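Fendo weekly pill organizer: five months in
2019-08-09
5 min read
7 comments

I bought the Fendo in February, after my third morning of standing in the kitchen trying to remember whether I'd taken my thyroid pill. I love this thing! It's a plastic tray with a lift-out box for each day, and each box splits into morning and night. You fill it once and then you stop thinking about it for a week, and that has been wonderful for my mood before coffee.

The lids are the best part. My old organizer (an Onex, bought at the drugstore) had lids that popped open in my purse if I looked at them wrong. The Fendo's close with a proper click, and you can still open them with a thumb. My friend Aparecida Barros has arthritis in both hands, and she opened every one on the first try - she ordered her own that night.
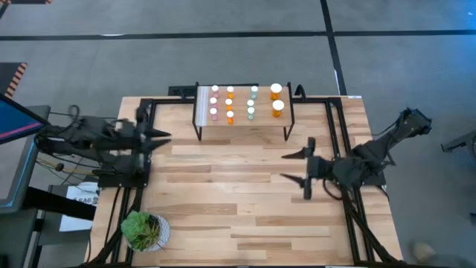
The boxes are bigger than they look, too. I fit two fish oil capsules, a vitamin D, a magnesium and my prescription in the morning side with room to spare. The night side is the same size, so if you take most of your pills at bedtime you'll be fine. The letters are raised as well as printed, and mine haven't worn off, even with a lot of washing in the sink.

Some gripes. The tray slides around on a smooth counter and really wants rubber feet. Gray is the only color. And the Saturday and Sunday boxes both say S, so I put a dot of nail polish on Sunday.

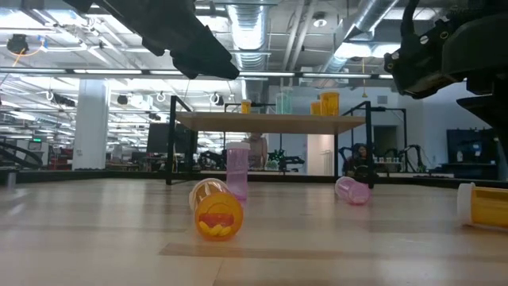

Filling it takes me five minutes now. I do the whole week for one bottle before I open the next, and I cap each one as I finish, so I always know where I am. It helps if your bottles don't all match. A pink one is easy to tell from an amber one at a glance, even lying on its side, and I wish my pharmacy would mix it up like that. Mine are all the same orange, so I write on the caps with a marker.

I keep the original bottles in a drawer for the labels and refill numbers, and I'd do that with any organizer. If you take one pill a day, you probably don't need this. For anything more, I'd buy it again tomorrow. I'm already eyeing the travel size for my trip in the fall.

1,109 shares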